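Space Heaters and the Recall Nobody Reads
Final project report, Product Safety and the Consumer
17/08/2025

So I picked this topic because of my aunt's space heater. It's a Perrin, the small upright kind, and she's had it under her desk for years. Last November I looked up the model number for her and found out it had been recalled two winters before. She had no idea. She'd even mailed in the little registration card (she's the type), and she still never got a letter!

That got me wondering how many people are in the same boat, and that's pretty much my whole project. I wanted to know two things: do people find out when something they own gets recalled, and if they do, do they bother doing anything?

I made a short survey and put it up on the campus message board and in a neighborhood group in Flakov, where I live. I left it open for 15 days and got 567 answers, way more than I was ready for. I'd planned on reading every comment by hand and, well, I did, but it ate up most of a week.

The main question was whether they had ever checked a heater, dehumidifier or fan against a recall list. Most people said no, and a lot of them added that they didn't know there was a list. The ones who said yes had mostly seen a sign at a store. Storora, the home goods place out by the highway, came up over and over since they tape their notices right by the returns desk.

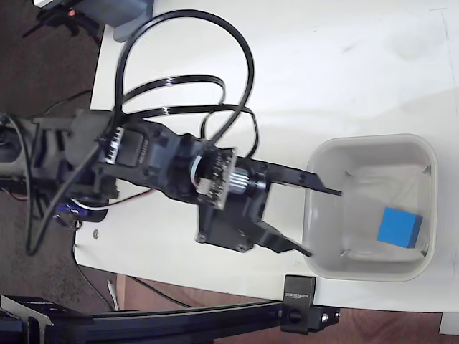 I also read through the notices themselves, 60 of them, all for small heating and cooling products. I timed myself finding the model number on each one, and then I tried to work out where that number would be on the product. This was the annoying part. Makex puts theirs on the bottom plate, so you have to unplug the heater, let it cool and flip it over. Perrin prints it on a sticker on the back, and on my aunt's the sticker had faded so badly I had to use my phone flashlight and guess at one digit.

The smallest recall I read covered some 2,000 units, and I kept thinking about how you'd ever reach those particular people. A sign at one store won't do it if half of them bought the thing online or got it from a roommate.

As for what people do once they know, that was messier than I expected. Some sent theirs in for a refund. Quite a few unplugged it and stuck it in a closet, and a handful told me they're still using it because it "seems fine" (please don't!). My question was worded badly here, so people who threw theirs out had no box to check and wrote it in the comments instead. I counted those separately.

If I did this over I'd ask renters and homeowners different questions, and I'd add one about secondhand stuff, which I left out completely. My aunt got her refund, by the way. It took two phone calls and a photo of the cut cord.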